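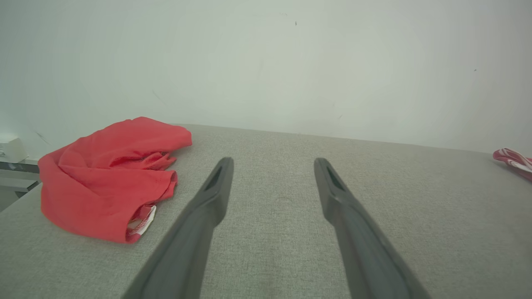

Robotics Club: Laundry Season Is Under Way

The Vavton robotics club began its fall project on Thursday, September 25, 2025, with 21 students signed up. The task this year is clothing. By the end of the semester each team's arm has to pick up a garment from a soft surface, move it, and set it down folded at least once.

Last year's teams worked with wooden blocks, and returning members have had to throw out most of their old code. A block has one shape. A shirt dropped twice lands two different ways, and the program has to find a place to grab it each time. The first few sessions are only about that: choosing a fold, closing the fingers on it, and lifting without dragging the cushion cover along.

Students drive the arm by hand first and record each attempt. Every team needs 50 good recordings before it starts training. Team Preltar has 32 and is ahead. Team Zostden restarted after changing its finger angle and has a shorter list, but its grabs are cleaner. Team Tạ is working on two garments at once, which the rules allow — the second one earns extra points only if the first is left alone.

A few reminders from the last meeting:

Write down the garment and the starting position before each run. Recordings without notes can't be used.

Keep hands off the cushion while the arm is moving.

Old T-shirts, shorts and kids' clothes are welcome. Please wash them and skip anything with zippers or metal buttons for now.

The club meets after school in the second-floor lab, and the room stays open until almost 6. New members can join through the first week of October. No programming experience is needed, but you do have to finish the safety sheet before you drive. The first team check-in is in October, with a five-minute demo from each group. Families can come and watch. The lab seats 35, so please reply to the sign-up email if you plan to be there.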